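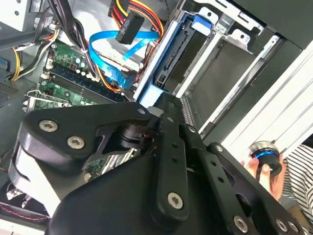 How long does it take to strip and check one donated tower? An hour if the screws behave, and most of an afternoon if they don't.

I know that's not the neat figure you were after for the spring paperwork, but it's the true one, and it's why I've stopped promising a set number per week. Anyway, this is the Menbridge desktop reuse report, 22/02/2023, and thank you again for the Plakura grant, because we'd have been stuck back in October without it.

Where we've got to: 60 towers came in from the Drummond offices, all big old black or beige things, and most of them are better than they look. The boards are nearly always fine. What lets them down is the cabling (so much cabling!) and the dust, and the drives, which we take out of every single machine before anything else happens to it. I've spent £2000 so far, mostly on memory, drives and a decent stock of thermal paste, and the receipts are in the shared folder under Varklow, which is where we buy nearly everything.

One thing has slowed us down and I'd better own up to it. I'd planned on doing processors last, but some boards don't seat properly after the lever's been left up and knocked about, so we now do the socket check first, with the lid off and the case flat on its side. It adds a few minutes each. Five machines have gone to spares because of bent contacts, and I've used their power supplies elsewhere.

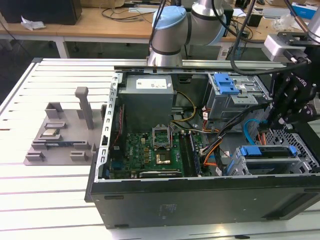 Dilruba Hettiarachchi asked whether we could leave the drive cages in place and only pull the cables, as it would save refitting them afterwards. I said I'd try it on the next six and time it. My guess is it works on the roomier cases and is a nightmare on the narrow ones, but I've been wrong before about these.

Still to do: labels for the sorted memory, a second set of long screwdrivers, and a proper shelf for the finished machines, as they're living under my desk at the moment. I'd also like to move what's left of the postage money over to cables, if you're happy with that. Could you let me know before I put the next Varklow order in?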